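Budgeting for a second arm, part two: the bits that aren't the arm

6 Oct 2021

The first part of this covered the arms themselves, and why I stopped looking at used ones. It left out most of the money. Several people wrote in to ask what the rest of the spreadsheet looks like, so I have tidied it up enough to describe.

The job, for anyone who missed part one: small control boxes for Gallel, a customer who orders them in batches of 50. Each box has a plug that must be seated and a lid that must be screwed down. I have been doing both by hand in the evenings. One batch takes me 22 hours including checking, and I would like that number to be smaller before the spring order.

The price of an arm is easy to find. You ask, they send a quote, and the quote is close to what you pay. Everything bolted to the arm is harder, as it comes from several suppliers, each of whom assumes that you already own what the others sell.

Tooling

I split the work between two tools. One arm grips and the other drives screws. The alternative is a single arm with a tool changer, and I did price that properly. The changer from Bratavport was reasonable by itself. Then there is a tool-side plate for every tool, a stand to park them in, and the time lost on each swap. For a longer list of tools it would win. For two tools it saved less than I had hoped, and it left nothing to hold the plug still while the screw went in.

The gripper is the part I would not economise on. Cheap jaws are fine on a block of plastic. A cable is another matter: it bends, it has a preferred direction, and the plug on the end is heavier than the wire behind it. If the jaws let the plug turn by a few degrees, it will not go in. I allowed for two spare sets of jaws and for having one set recut once I had seen how the plug sat in it. Put the recut in the budget from the start. You will want it.

The screwdriver side is cheaper than it looks in catalogues. Most of what you pay for is torque control, and you need that. Bits are a consumable and should have their own line. I put down five per batch, which is generous.

Cables, and the space they take up

I had one line in the first version of the sheet that said "cabling" with a small figure beside it. It was wrong by a good margin. Every device on the wrist wants its own lead, each lead needs slack for the full travel of the joint, and the slack has to go somewhere. On a bench with two arms facing the same spot, it goes where the other arm wants to be.

With the black gripper holding a cable and the screwdriver bit standing over the table to its right, you get a fair idea of how much of the working area is wire.

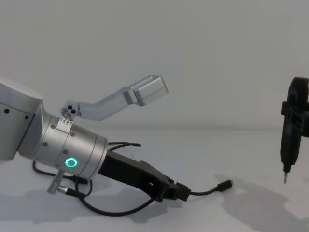

What to put in the cable line

Leads at the proper length. Flandell sell theirs in fixed steps, and the step below the one you need will always look as if it might do. Order the longer one.

Connectors with a threaded collar wherever the joint moves. Push-fit ones are cheaper and belong on the cabinet.

Clips and sleeving for the whole run from wrist to base. I had nothing down for this. It now has its own line, and I have also allowed an evening per arm to fit it, which is time I can't spend on boxes.

One spare of each lead that passes a moving joint. These will fail first, and the delivery time on two of them was longer than for the arm.

Software and setup time

I looked at the Nutsugah package, which runs both arms from one program and handles the shared space between them. It is licensed per arm per year, so it goes under running costs and has to be counted for as long as the cell exists. I had it under purchases until August, which made the first year look worse than it was and the later ones far too good.

Setup time is my own, so it is tempting to leave it at nothing. I charge it at the rate I charge customers. If the project only makes sense with free labour, I would like to know before the invoices arrive.

Contingency

I keep a flat 1000 pounds per arm for things I have not thought of. A percentage is more usual, but the things I forget don't get cheaper when the arm does. They are brackets, adaptor plates, a power supply with one more outlet, a second emergency stop because the first is out of reach from the other side of the bench.

Where that leaves the total

With everything in, the arms come to less than half the sum. In the first version of the sheet they were most of it, and I came close to ordering on that basis.

Payback depends on how many batches Gallel take. At their present rate it is slow but acceptable. If they drop to one batch a year, I should keep doing it by hand. I have asked them for a forecast and will hold the order for the second set of jaws until it comes.

Part three will be guarding and the risk assessment, once I have a quote for the panels.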